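Why Does Paint Wear Off?

Paint looks like one solid skin, but it is made of a few things mixed together. There is colored powder, called pigment. There is a binder, which works like glue. And there is a liquid that lets you spread it. The liquid goes into the air as the paint dries, and the pigment and binder stay behind.

A dry coat of paint is very thin. Stack up 40 sheets of paper and you have a pile much thicker than the paint on most doors.

Every time something hard slides over paint, it can rub a tiny bit away. One slide does very little. After 1000 slides you may see bare metal or wood.

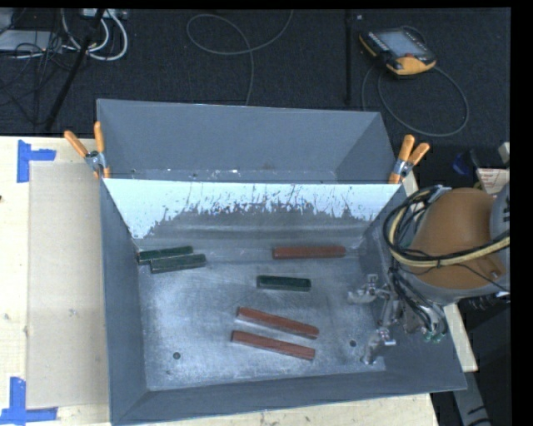 Wear does not happen evenly. Places that get rubbed a lot lose their paint first, and places that are hardly touched can stay bright for years. On a gray metal bin, you might find paint on the sloping walls while the floor is bare and full of fine scratches.

Try it: look at a playground slide or an old pencil. Where is the paint thinnest - and what rubs there?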